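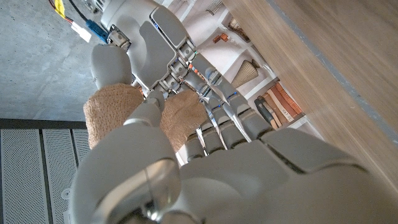
Both hands on the beige cloth, fingers interleaved. Cable bundle at the upper wrist.

September, 14:20. Bunbridge cell, soft goods.

Went through the two-hand handling rules with Randa before she signs them off. Agreed wording so far:

Rule 2 – fingers of one hand may pass between fingers of the other only at reduced speed. The old text said "avoid contact", and no one could work to that with cloth. Randa wants a speed figure in the rule itself. I'd keep it in the Felula settings sheet, where it gets checked at every start-up.

Rule 3 – grip cloth by the fingertips. Keep it out of the thumb joints, terry especially, as loops catch on the screws and hinges.

Wrist cables: the connectors must be seated and the bundle clear of the thumb through its full travel. Check by eye with drives off, before the first run and again after 300 cycles. Ferdinand asked for every 196 to match the Honport log. Left at 300 for now – he can raise it at the review.

Nobody reaches in to free a stuck cloth with the drives live. Stop, open both hands from the panel, then take it out. That goes at the top of the sheet in bold.

To do: send the draft to Tannous, ask Ferdinand for the Honport wear notes, reprint the card for the cell door.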